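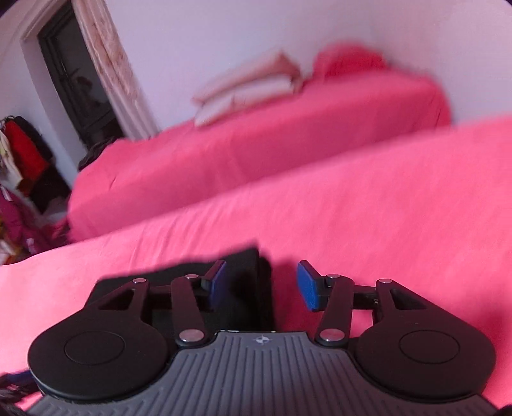 Aslow se dedica a la ropa de casa y de vestir una vez lavada: la recogemos, la lavamos, la secamos, la planchamos si hace falta y la devolvemos doblada. El doblado es la parte del trabajo que más tiempo ocupa y la que da nombre a nuestro servicio principal, Ropa Doblada. Una sábana de un rosa vivo extendida a lo ancho, por ejemplo, pide más sitio que una docena de camisetas, y por eso la ropa de cama se trabaja aparte, en su propio turno. Doblamos sábanas bajeras y encimeras, fundas nórdicas, toallas, mantelerías, uniformes y ropa de diario para familias, pisos de alquiler, residencias y pequeños hoteles.

Quiénes somos

La empresa la pusieron en marcha Dwayne Nguyen-Tran y Arben Kadrić. Dwayne venía de la lavandería de un hospital, donde llevaba el planchado de ropa plana. Arben había trabajado en un almacén textil y se encargaba de las devoluciones, es decir, de abrir bolsas, revisar prendas y volver a dejarlas en condiciones de venta. Empezaron con un local de 80 metros cuadrados, dos lavadoras y una mesa comprada de segunda mano a una modista que se jubilaba. La mesa se sigue usando para la costura.

El primer cliente fijo fue la pensión Umel, que tenía lavadora propia pero no espacio para doblar. Traían las sábanas limpias en sacos y se las llevaban por la tarde. De aquel encargo salió la manera de trabajar que mantenemos hoy: se puede contratar el servicio completo o solo una parte. Hay clientes que nos mandan la ropa ya lavada y seca, y hay otros que solo quieren que les ordenemos los armarios.

Ahora doblamos 3.000 piezas a la semana en temporada normal. En verano entra más ropa de cama y menos ropa de abrigo, y en octubre ocurre lo contrario, con el cambio de armario y las mantas.

Qué hacemos

Ropa de cama. Las bajeras se doblan metiendo las esquinas unas dentro de otras hasta obtener un rectángulo. Después se pliegan en tres a lo largo y en tres a lo ancho. Las encimeras se doblan con el embozo hacia fuera para que se reconozca el lado sin abrirlas. Cada juego se entrega dentro de una de sus fundas de almohada, salvo que el cliente prefiera las piezas sueltas.

Toallas. En tres a lo largo, con el dobladillo escondido, y después por la mitad. Las de lavabo y las de baño van en montones distintos. Si el baño del cliente tiene estantes estrechos, las enrollamos.

Ropa de vestir. Las camisetas y los jerséis se doblan sobre la mesa o sobre una cama, con las mangas hacia atrás. Los vestidos, las chaquetas y las camisas de tejido fino van en percha. Los calcetines se emparejan y se doblan planos, sin hacer bola, que da de sí la goma.

Ropa oscura y ropa clara. La separamos al lavar y la volvemos a separar al doblar, sobre todo cuando hay prendas negras que sueltan pelusa. Si llegan mezcladas en la misma bolsa, se clasifican antes de empezar.

Servicio a domicilio. Vamos a casas particulares a doblar y a guardar. Se trabaja con lo que hay: una cama, un sofá, la mesa del comedor. Lo único que pedimos es una superficie despejada y una percha o una barra donde colgar lo que no se dobla.

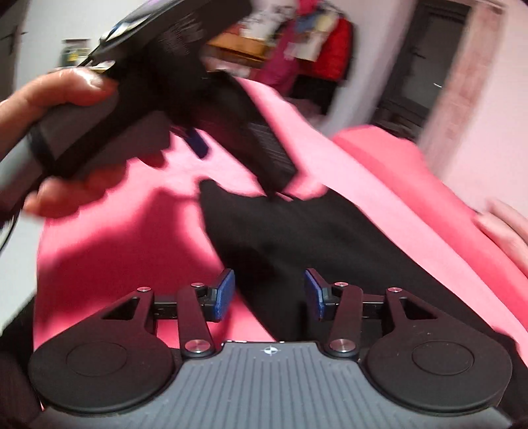

Tela rosa extendida y, cruzada encima, una pieza negra. Al fondo, ropa de colores colgada.

Cómo trabajamos

Cada encargo lleva una hoja con el nombre del cliente, el número de bolsas y las instrucciones. La hoja acompaña a la ropa hasta la entrega. Usamos el programa Tekby para las recogidas y los avisos, pero la hoja de papel no la hemos quitado. En ella se apuntan los botones que faltan, las manchas que no han salido y las costuras abiertas. Los arreglos pequeños se hacen en el local y se cobran aparte, siempre después de consultar.

Las medidas del doblado se ajustan al mueble de cada cliente. En la primera visita preguntamos el fondo de los estantes y la altura de los cajones. Quien no lo sepa puede mandarnos una foto con un metro al lado. Tenemos anotadas las medidas de 69 hogares que repiten con regularidad, y cuando alguien se muda basta con llamarnos para cambiarlas.

No usamos suavizante en toallas ni en paños de cocina. En el resto de la ropa, solo si se pide. El detergente es sin perfume.

El equipo

Somos nueve personas. Tres están en lavado y secado, cuatro en doblado, una en costura y una en reparto. Dwayne sigue en el local por las mañanas y lleva los pedidos de los hoteles. Arben coordina el servicio a domicilio y forma a la gente que entra. La formación dura dos semanas y se hace con ropa de verdad, empezando por las toallas y acabando por las bajeras de cuna, que son las que más se resisten.

Los turnos son de mañana o de tarde, sin jornada partida. El puesto de doblado se alterna cada dos horas con el de clasificación, para no estar toda la jornada en la misma postura.

Talleres

Un jueves al mes damos un taller de doblado en el local. Dura hora y media y caben ocho personas. Cada asistente trae una sábana bajera, dos camisetas y una prenda que no sepa cómo guardar. Lo empezamos a petición de la escuela Lindgren, que quería incluirlo en su programa de vida autónoma para adolescentes, y luego lo abrimos a todo el mundo. Hasta la fecha han pasado por él 1.136 personas.

Para centros educativos y residencias preparamos sesiones propias, en sus instalaciones y con su ropa. El precio depende del número de participantes y del desplazamiento.

Ropa que no se recoge

Guardamos los encargos tres meses. Antes de que se cumpla el plazo avisamos dos veces, una por mensaje y otra por teléfono. Pasado ese tiempo, la ropa en buen estado se entrega al ropero del barrio y la que no se puede usar se corta para trapos, que empleamos en la limpieza de las máquinas.

Visitas y contacto

El local abre de lunes a viernes, de ocho de la mañana a siete de la tarde. Las entregas a domicilio se hacen a partir de las cuatro. Para encargos de más de diez juegos de cama conviene avisar el día anterior. Los presupuestos se piden en el mostrador, por teléfono o con el formulario de la página de contacto, y se contestan en dos días laborables.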